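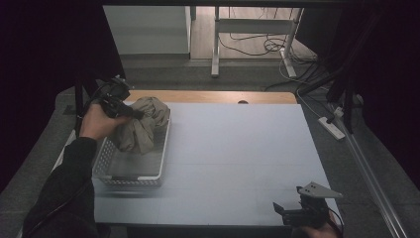

I get more email about tea towels and cleaning cloths than about anything else on this blog, which I never saw coming when I started writing about my laundry shelf. Most of you want to know how I store them, whether I fold them (hardly ever!) and what on earth I keep them in. I'm a basket person. A low white plastic one with rows of little holes in the sides is my favourite, and as you'll notice, a khaki-grey cloth bunched up in one of those sits higher than the rim quite happily. I've pulled the questions I get most into one page so I can stop typing the same replies at midnight.

Do you really not fold your cloths?

I really don't. I fold bath towels, sheets (badly) and anything that goes in the good cupboard. Cleaning cloths and rags get dropped in the basket as they come off the line. I used to file them upright in neat little rectangles and it looked gorgeous until somebody spilled milk and yanked one out of the middle.

Why a basket with holes?

Air, mostly. I'm in Tudbridge, where it's humid for a good chunk of the year, and cloths that go into a closed tub a tiny bit damp come out smelling like a wet dog. The holes also mean I can rinse the whole thing under the garden tap and leave it upside down on the grass. A solid tub holds a puddle in the bottom corner every single time.

How low is too low?

I like low sides for anything I grab daily, because I can see what's in there without pulling it off the shelf. If yours is going up high, above eye level, get taller sides or you'll be wearing the contents. My sister's went over the top of the fridge and we were finding dusters behind it for weeks.

How many cloths should I own?

Oh, this one starts arguments. I've got 38, counting the ones in the shed, and I only know that because my friend Hoi-yan Chang made me tip them all out on the floor in January. She has far fewer and a much cleaner house. My rule is that if the basket is heaped over the top and I still can't find one I like, it's time to cull. I kept four fluffy ones for glass and sent a big bag of the sad ones to the animal shelter.

Do you sort by colour?

A bit. Dark and drab colours are for floors, the bathroom and the bike. Pale ones are for benches and dishes. I don't label anything, and my household has more or less picked it up. If you live with people who'd wipe the table with a toilet cloth, maybe do label.

What temperature do you wash them at?

Cotton goes in hot. Microfibre goes in at 30 with no fabric softener, as softener leaves a film and then they just push water around. Check your own tags, please! I've melted the edge of one in the dryer and it was entirely my fault.

Where did you buy your baskets?

Mine came from the homewares shop on Edilgate, next door to Leung the dry cleaner. They don't do online orders. Any discount shop will have something close. Run your finger around the holes before you buy, though, because cheap ones can have little burrs that snag loopy fabrics.

What about the fancy Trornusia bins?

I tried one. Lovely lid, nice grey colour, and I never once put the lid back on. If you've got a moth problem, or a cat who likes to nest in laundry, it could be worth the money. I gave mine to my neighbour and she keeps potatoes in it.

My cloths have gone stiff. Are they ruined?

Probably not. Line-dried cotton goes crunchy in my yard too. Give each one a good hard shake before you hang it and another when you bring it in, then scrunch it in your hands for a second. If it's still like cardboard, soak it overnight in warm water with a splash of white vinegar and wash again without any powder. That's rescued over 100 of mine through the years (some of them more than once).

Can I keep damp ones in there overnight?

Hang them over the rim if you must, spread out and not balled up. I do it when it's raining. Get them washed the next day.

Last updated: January

We use cookies to remember your preferences. Accept / Manage settings

Comments

Marnie: The vinegar soak worked on my old nappies-turned-dusters! Still a bit crunchy at the hems.

pegsandall: Team folding here, sorry. Can't relax with a heap on the shelf.

Dot R.: Do you put a liner in yours? Small things poke out through the holes on mine.

Reply from author: No liner, Dot, but I keep the little scourers in a jar for that exact reason.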